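Facilities Service Desk: Ticket Log
Site: Flembridge, Level 2 staff kitchen
Category: Plumbed appliances, ice and chilled water
Priority: 3
Status: Monitoring

Summary
Ice from the plumbed ice maker has been reported as carrying a plastic or medicinal taste. Chilled water from the adjacent tap is reported by some staff to be affected and by others to be normal. The Prarholm site, which is on a separate supply, has lodged no similar report.

Initial assessment
The appliance is a Beneš under-bench unit fed through a Brorken inline carbon cartridge. The cartridge is shared with the chilled water tap and branches downstream of the isolation valve. The service label inside the cupboard door had no date entered for the most recent change. The flow counter read 3,077 litres. The requester was asked to confirm whether the taste was present in the first batch of the morning only, or throughout the day. 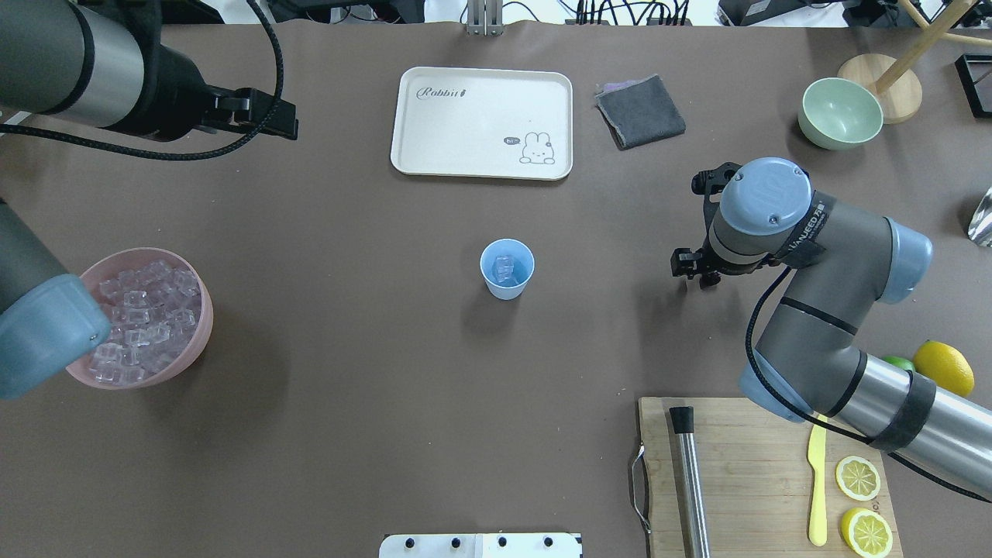

The requester confirmed that the taste was strongest in the first batch and persisted at a lower level until early afternoon. On that basis the supply line was considered the more probable source, and the storage bin the less probable. The following actions were recorded.

Action 1. Bin emptied, washed with unscented detergent, rinsed and left open to air. First batch discarded. Taste unchanged.

Action 2. Chilled water tap run for 20 minutes before 8 am, with a sample drawn at the start and at the end. Start sample had the reported taste. End sample was neutral to both assessors.

Action 3. Hose between the branch fitting and the ice maker inspected. It was found to be general-purpose garden hose, not rated for drinking water, and had evidently been fitted during the kitchen refurbishment. The section from the valve to the cartridge was of the same type.

Ice from the unit is not to be used for drinks until this ticket is closed. Staff may use bagged ice from the Level 1 freezer. Please label any container filled from the affected unit.

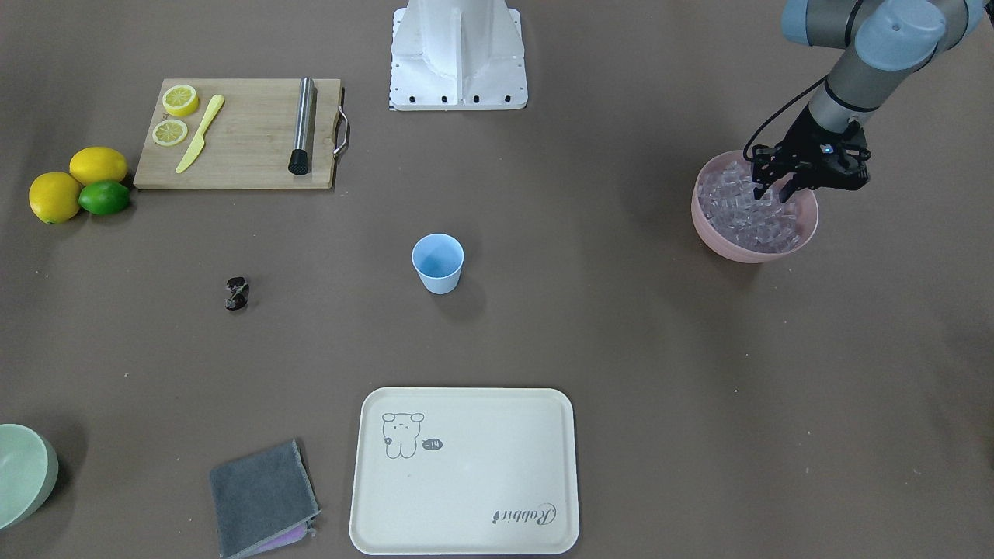

Ice in pink bowl, Level 2.

Action 4. Both hose sections replaced with food-grade tubing of the same diameter. Compression fittings renewed. No leak observed after one hour at mains pressure.

Action 5. Cartridge replaced and flushed in accordance with the manufacturer's instructions. Counter reset. Service label completed and initialled.

Action 6. Ice maker run through three full cycles with all product discarded. The fourth batch was melted in a clean glass jug, covered and brought to room temperature before tasting. No plastic taste was reported. One assessor noted a slight flatness, considered normal for carbon-filtered water.

Outstanding items
The refurbishment contractor has been asked to advise whether the same hose was used in the Level 4 kitchen. The asset register does not list a cartridge for that floor and will need to be corrected.

The requester was invited to comment before the status was changed to Monitoring.

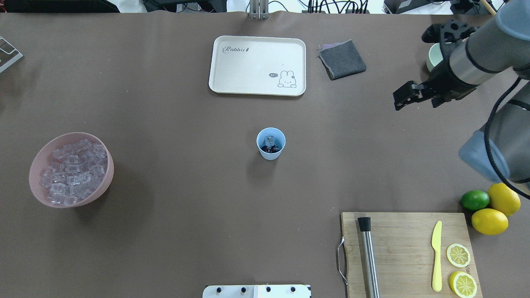

Requester: The taste has gone from the afternoon ice, thank you. I would still like the morning batch checked again after a weekend, as Monday was always the worst day and the line will have been sitting full. Could the Level 4 result also be added to this ticket instead of a new one? Several of us use both kitchens.

Service Desk response
Both requests are accepted. A first-draw sample will be taken on Monday before the kitchen opens and the result entered below. Level 4 findings will be cross-referenced here, although a separate work order is required for any parts. The restriction on use remains in force until the sample has been assessed.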